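Gilles Le Goff
January 31, 2019

1/ I went through a year of grocery receipts this week. I kept every one in a shoebox and typed them all in. Total for the year was $3,311, for one person.

2/ That covers food from the store only. Restaurants and coffee are on a separate sheet I haven't finished.

3/ $828 of it was lunch stuff. Bread, cold cuts, cheese, jarred peppers, drinks. I expected dinner meat to be the top line and it came in second.

4/ Most of the lunch money went to the Marchal on Tusten Road. It's on my way to work, so I stop when I'm tired and pay whatever they ask. Same loaf is 2 dollars less at Plovska.

5/ Plovska is a longer drive and closes early. I used to go there once a month. For February I'm going every week with a list and skipping Marchal completely.

6/ Someone asked if I buy store-made sandwiches. Yes, 3 a week last spring when work was bad. They're on the receipts and I counted them as lunch.

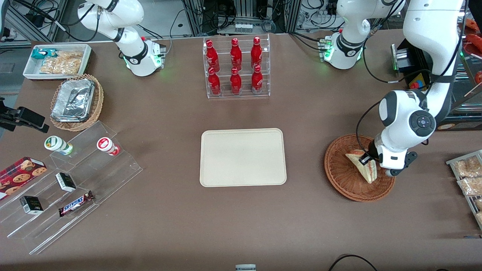 7/ I stopped that in summer and went back to making my own the night before. Wrapped in paper, bottom shelf of the fridge. Tomato goes in a separate box or the bread gets soggy.

8/ Produce was lower than I guessed. Some of that is the Fliltgate market, where I pay cash and don't get a receipt, so the real number is higher. I'm writing those down in a notebook from now on.

9/ Will post the February total when I have it. The restaurant sheet too, if I can find the rest of the slips.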